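Comparing two wrist camera mounts on a small gripper arm
Group project report, Solthorpe
Lanying Xie, Nestor Sebastian and Kelly Evangelista
18 Mar 2023

We came to this project a bit sideways. Our first idea, back in November, was to build a gripper of our own, and it took Ms Cabanatuan one look at our drawings to tell us (very kindly) that we would still be filing down finger joints at Easter. She suggested we take the arm the lab already had and find out something useful about it instead, and we are glad she did, even if Nestor still keeps the drawings in his folder.

The question we settled on was a simple one. If you put a camera on the wrist of an arm, does it matter how far back from the fingers it sits? We had two mounts to try. The short one, which we called Halamholm after the village where Kelly's uncle printed it, holds the camera close in behind the fingers. The long one, Zudovska, sets it further back and tips it slightly downwards. Everything else stayed the same as far as we could manage it: same arm, same fingers, same controller, same person on the handset for a whole session.

Each mount got 50 attempts at picking up a small box and putting it down again on a taped square. The person driving could only look at the camera picture on the laptop, with their back to the arm, and this was a good deal harder than any of us had bargained for. Lanying did most of the driving in the end because she had the steadiest hands, and because Nestor kept turning round to peek.

With the short mount we managed 27 good picks out of the 50, and with the long one 38. We had expected the long mount to do worse, thinking that a camera further away would show the box too small to line up properly. What made the difference, as far as we can tell, was being able to see the floor on both sides of the fingers on the way in. With the short mount you get a lovely view of the fingers and not very much of where they are going.

Blur was the other thing we had not planned for. Whenever the arm swung quickly the picture smeared, and whoever was driving had to stop and wait before they could judge anything. Eduardo Pangilinan, who was kind enough to read our first draft, asked whether we had saved any pictures from while the arm was moving, and we were pleased to be able to say yes.

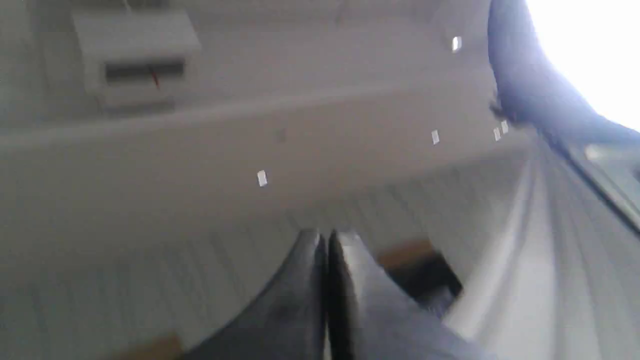
So for the second round we turned the speed limit on the controller down and did another 20 attempts with each mount. The driving felt much calmer, though it was slow going and we all got rather hungry. We have left those results out of the main comparison, as we changed over to a newer laptop halfway through and it would not be fair to put them side by side with the first lot.

If we had the time again we would fix the lighting first. On bright afternoons the camera kept adjusting itself whenever it pointed towards the light, and the fingers went nearly black against it — a blind would have saved us a lot of grumbling. We would also take turns at driving in a proper order, so that one person's practice did not creep into the numbers. Lanying was certainly better at it by the end, and the long mount was the one she tried second.

The mounts and the notebook are in the Sarmiento cupboard, second shelf, for whichever group would like to carry on. Please charge the handset before you start.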